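Ravau open afternoon, June

We got to the Ravau hall in Dalen at 2 pm. Entry was free, but you had to sign in at the desk and wear a sticker. The group before us was still in the corridor, so we waited 16 minutes on the stairs.

The hall has 335 square metres of floor, according to the leaflet, all of it painted green and polished. Shoes squeak on it. There are banners on the back wall, mostly in small print, and we did not read them all.

The part I had come for was the packing table. Kavdale supplies the cartons, flat, in bundles of 39, and they are folded up by hand when needed. The tables have green cloths over them, which wrinkle and have to be pulled straight now and then. I asked about tape and was told the cartons are left open until the end of the day, then closed and sent on to Distis.

The tour took just under an hour. Tea was in the side room afterwards, and the biscuits had gone by the time we reached it. The bus back goes from the far side of the road.

The open carton on the green-covered table:
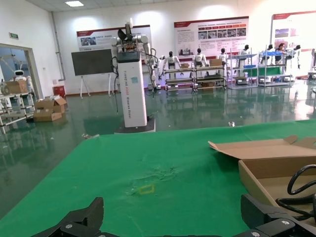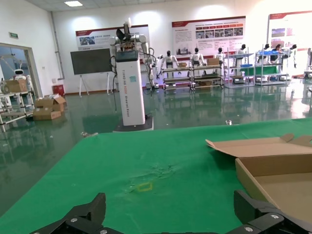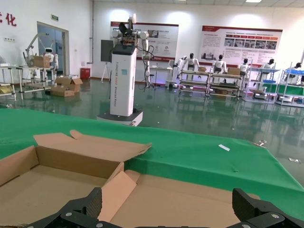

Do you need to book for the open afternoon?

Only groups of ten or more have to book. Everyone else can turn up and sign in at the desk.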